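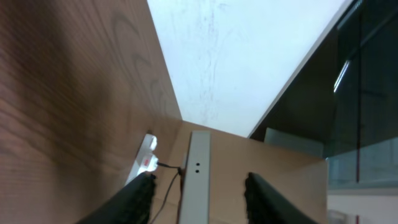

Wrist view at the bench, power strip to the left of the metal bar.

Home | Forums | New posts | Members | Log in

Filed under: Automation at home and work > General chat

Can they do the boring jobs yet?

benchrat66
My brother-in-law says we'll all have a machine doing the washing up before long. I run a small repair shop and I'd settle for one that could plug things in and tidy the leads at closing time. We had a demo from Presel in February and it took 21 minutes to clear one bench. I can do it in two. Has anyone seen better?

slowcooker
Depends what you count as a job. Hoovering is done as far as I'm concerned. Mine goes round every morning and I empty it at the weekend. Anything with hands is years off.

kettle_and_toast
Disagree with "years off". Where I work we have a Vastia arm that loads parts into trays all night. It has dropped one tray since the spring.

slowcooker
Same part, same tray, same place every time though. Put a tea towel in the way and see how it gets on.

kettle_and_toast
Fair enough, but most shop-floor work is the same part and the same tray. That is what people get paid to do.

mudguard
Leads are the worst thing you could pick, benchrat. A phone is flat and stiff and stays the shape it is. A cable moves when you touch one end of it, and if it's black and lying across dark wood grain I have trouble finding it myself. Plugs are nearly as bad. You need to line up the pins and then push quite hard without shoving the whole strip along the table.

benchrat66
The Presel one pushed the strip along the table. In the end their chap held it down with his thumb.
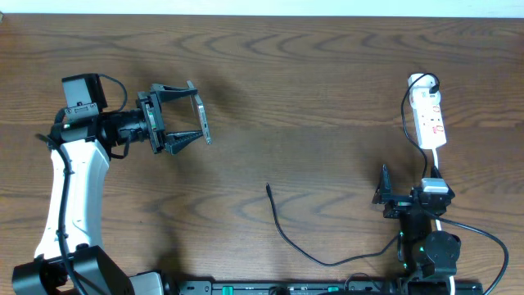

palmtree10
Would two arms be better than one for plugging in?
It helps a good deal, as one arm can steady the strip while the other pushes, but you then have to stop them knocking into each other.

mudguard
Agree with that. Screwing the strip to the bench does the same job for the price of two screws, mind.

hodell_lane
I did 7 months at Gumede on the packing side. The arms were fine. What took the time was somebody walking over to reset them whenever a box came through squashed. Our shift got slower at first, then a bit quicker than before. I wouldn't have one in the kitchen.

slowcooker
So not yet, then.

kettle_and_toast
Not yet in your kitchen. It's been working in my factory for ages.

benchrat66
I'll carry on doing the leads myself and ask Presel again next year. If anyone has tried the Hodell gripper on soft cable, please post how you got on, good or bad.

Page 1 of 1 | Contact us | Forum rules | Back to top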